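Progress Report to the Bultcombe Fund
Rokinbridge Reading Room: Sorting and Refitting of the Back Office
Submitted 20th July by Firdevs Kurtuluş, Project Lead

1. Purpose of the grant

The Fund awarded the Reading Room $900 to clear the back office, sort its contents and return the room to daily use. The award covers storage boxes, labels, small repairs to furniture and a modest allowance for staff hours. This report covers work from December to the present.

2. Work completed

Sorting of the paper holdings is finished. In all, 1,371 items were entered in the Duman register, which replaces the card index. Roughly 500 of these were duplicates and have been offered to the branch at Vument. Items to be kept are being moved into boxes, and each box is checked against the register before it is assigned a shelf.

The desk has remained in use as the main working surface throughout. Boxes are brought to it one at a time for checking -- an arrangement adopted in the spring after two sets of papers were returned to the wrong shelf. The pale wood suits the room, and the blue boxes are easy to pick out against it.
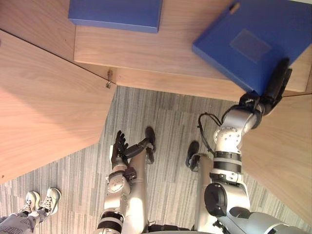
Styliani Athanasiadis asked whether blue should be kept for the paper holdings alone, as the supplies cupboard is due to be boxed next and a single color for everything would slow down retrieval. She would also prefer labels on the short end of each box, where they can be read from the aisle.

Both points have been accepted. Supplies will go into gray boxes when the next order is placed, and end labels will be added to the blue boxes already shelved. The cost of the extra labels is $70 and can be met from the existing budget.

3. Equipment and loose parts

The office also held a quantity of equipment with no entry in any earlier inventory. Each piece is being examined from all sides, including the underside, so that pegs, ridges and openings can be noted in the register. Black plastic items have proved slow to identify, as several carry no maker's name that staff could find. Any piece still unidentified at the close of the project will be listed separately, and the Fund will be consulted before disposal.
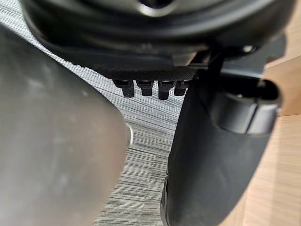

Black plastic item with textured strip and pegs, seen from below.

4. Remaining work

Three tasks are outstanding: end labels for the blue boxes, boxing of the supplies cupboard, and completion of the equipment list. The desk will stay where it is until the last of these is done. No change to the award is requested. Receipts for boxes and labels will be sent with the final statement of accounts.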